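Picnic plate

A picnic plate is a light, reusable plate, most often plastic, made for eating away from the dining table. I've been collecting them for years, so forgive me if I run on a bit!

The usual shape is round and shallow with a raised rim, which keeps the beetroot off your lap. Older ones at our place came in sets, and my favourites are the Fullico and Pastov plates – the colours are lovely. Anwara Ekanayake, who got me hooked, has 280 of them stacked in her garage and still brings home more every December.

Colour is half the fun. Collectors argue over what counts as salmon, coral or plain old pink (I gave up long ago), and the Laur catalogue used one name for all three.
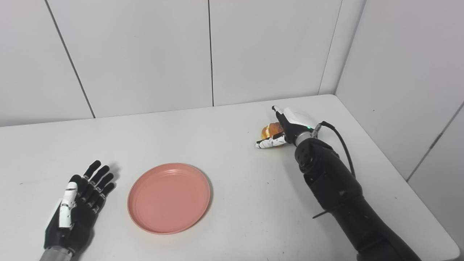 A round salmon-pink plastic plate with a raised rim, on a white tabletop.

For washing up, warm soapy water and a soft cloth will do. Scourers leave grey scratches that never come out – I learnt that on a Clista plate I still miss.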